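Semwal Mevlow wireless game controller

March 2018
By Fadwa Tazi

I've been playing Cundaldale on a keyboard for longer than I'd like to admit, and my hands had started to complain. If you've not tried it, it's a slow village game where you inherit a mill and a field and then get dragged into everyone else's business, and it asks for a lot of small presses. Open the basket, shift an item, close the basket, walk to the gate, open the gate. On a keyboard your left hand does nearly all the walking and your right does nearly all the fiddling, and after an evening of it I was shaking my fingers out like wet socks.

So when the Mevlow came into the Plondico stockroom I took one home before it had even gone on the site (I did sign for it!). It's a small, light controller from Semwal with 17 buttons, if you include the two stick clicks and the little one on the back, and it works over Bluetooth or through a cable. It's for PC and most Android phones and tablets. It doesn't work with consoles and I'd rather say so up here than have you find out at home.

The first thing you'll notice is the size. I have small hands and it fits me very nicely, with both thumbs landing on the sticks without any reaching. My brother has hands like dinner plates and he found his fingers meeting round the back. He still finished a whole season of Cundaldale on it, but he said he wouldn't pick it for anything with a lot of shooting. I think that's fair. If you've always found ordinary pads too chunky you'll love this, and if you haven't, have a look at the full-size ones in the same section first.
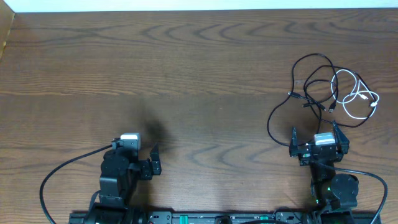
The face buttons are soft and quite quiet, with a short travel. The shoulder buttons click. I went back and forth on this, as I like everything on a pad to feel the same, but after a week I'd stopped hearing it. The triggers are proper analogue ones, so in a racing game you can feather the throttle, and in Cundaldale you can use them to walk slowly past the geese. There's a bit more resistance in the triggers than I'm used to. They've eased off since, or my fingers have got stronger, I couldn't tell you which.

The direction pad is the best part of it for me. It's a single rocking piece with a dip in the middle, and it never gives me a diagonal when I wanted straight up. Anyone who plays puzzle games, or old platformers where one wrong step drops you into a pit, will know how much that matters. I played through an entire falling-blocks marathon with it and the mistakes were all mine.

What you get in the way of settings

You can save 3 profiles on the pad itself, so they travel with it when you swap from the computer to the phone. Hold the back button and press left, up or right on the direction pad to change between them. The light by the logo blinks to tell you which one you're on. I've got one for Cundaldale with the basket moved to the right shoulder, one left completely as it came, and one that's swapped round for my niece, who is left-handed and has opinions.

Remapping is done in a small program for Windows that you download from Semwal. It's plain to look at, but I found my way through it without the instructions. Click the button on the drawing, press the one you want it to be, save. You can also change how sensitive the sticks are and how big the dead spot in the middle is. Leave the dead spot alone unless your character starts drifting off by herself. I turned mine right down to see what would happen and my miller walked into the pond.

There's no Mac version of the program, I'm afraid. The pad itself will pair with a Mac, and some games will see it perfectly well, but you can't change the buttons there. A friend's Windows laptop and five minutes would do it, as the profiles stay on the pad afterwards.

Battery and charging

The battery is built in and it's a 700 mAh one, so it isn't huge. I play most evenings and plug it in when the light goes amber. I haven't sat there with a stopwatch. You get a warning in good time, and it'll carry on working while it charges, so I've never had to stop halfway through something. With rumble switched off it clearly goes longer, and Cundaldale's rumble is only for thunder and the mill wheel anyway, so I don't miss it.
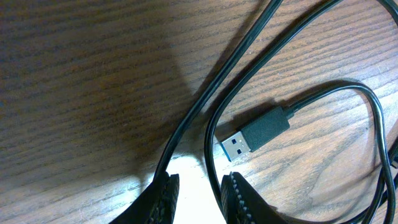
Black USB cable on a wooden tabletop.

Playing wired is worth doing if you're fussy about timing. Over Bluetooth I can't feel any lag in the sort of thing I play, but in a rhythm game I was a hair late on the quick bits, and with the lead in I wasn't. (I was still dreadful at the very hardest songs - no pad is going to fix that.) When it's plugged into a PC it shows up straight away as a standard controller, and every game I've tried has recognised it. The profiles work the same either way.

The socket on the pad is micro USB. I know lots of you would have liked USB-C, and so would I. It's a snug fit and it sits slightly inside the shell, so one of my older leads with a fat plug wouldn't go all the way home. If you're going to use a lead you've already got, pick one with a slim end, and make sure it's a data lead. A charge-only one will light the light but the computer won't see a controller, and that one thing is behind a good half of the emails I get on this product.

Pairing is easy once you know the order. Turn the pad off, hold the back button, then press power while you're still holding it. The light flickers quickly and you'll find it in your Bluetooth list under its own name. If you've paired it with a phone before, turn Bluetooth off on the phone first, or it'll run back to the phone every time. I spent a whole lunch break on that before the penny dropped.

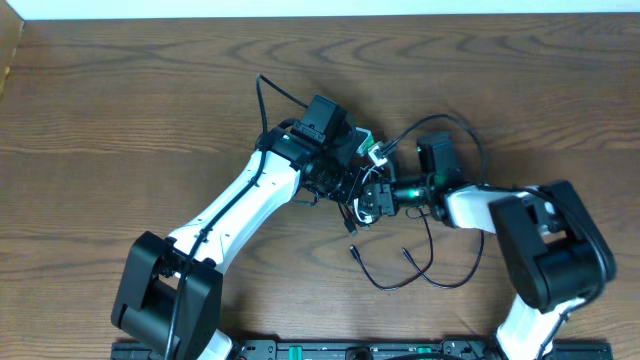 Lovely little pad but the stick tops are a bit slippery, wrote one customer, adding that a set of rubber caps had sorted it and that the save-and-swap profiles were the reason for keeping it. I agree about the stick tops. They're slightly domed and quite smooth, and if your hands get warm you'll notice. We sell caps in the accessories section and the small size is the one you want, as the medium will fall off the first time you get excited.

Phones and tablets

There's a fold-out clip in the box that slots in between the two grips and holds a phone above the pad. It's springy and it holds well, but it presses on the side of some phones right where the volume button is. Slide the phone along a bit and it's fine. A heavy phone makes the whole thing top-heavy and you'll end up resting it on your lap. For tablets you'll want a stand and the pad in your hands as usual.

Not every mobile game supports a controller, and there's no trick in the pad to get round that. Check the game's page before you buy if there's one title you've set your heart on. Cundaldale's phone version does, and it's a joy on the train, although the writing on the seed packets is tiny whatever you hold it with.

If yours is an older one

Semwal put out an update in August that fixed the pad going to sleep during long cut scenes. Everything we're sending out now already has it. If you bought yours before then, open the Windows program with the pad plugged in and it'll offer you the update by itself. Don't unplug it until the light goes steady. Your profiles should stay put, but I'd jot them down beforehand just in case. Mine survived and my colleague's didn't.

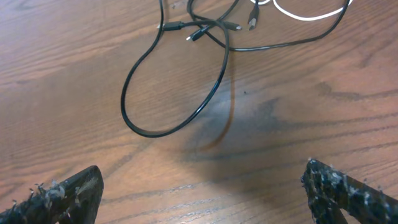

Fadwa Tazi
Controllers and Accessories Buyer, Plondico

A few last bits that people ask me. There's no headphone socket on the pad. The shell comes in slate or cream, the same price for either, and the cream does show up crisp dust. You can pair several of them to one PC, and we've had 5 going at once in the office for a party game with no dropouts, though there was a fair bit of shouting over whose was whose. A dot of nail varnish on the back would have helped.

Cleaning is a barely damp cloth and a dry cotton bud round the sticks. Please don't spray anything straight onto it. The shell comes apart with ordinary small screws, but opening it ends the guarantee, so email me before you get the screwdriver out and I'll see whether we can just swap it.

If you order and find it's too small for your hands, send it back in its box with the clip and the paperwork and we'll refund you or change it for a full-size pad. Try it for a proper evening before you decide, though. I thought it felt like a toy for the first ten minutes, and I've since put my old one in the drawer with the spare batteries.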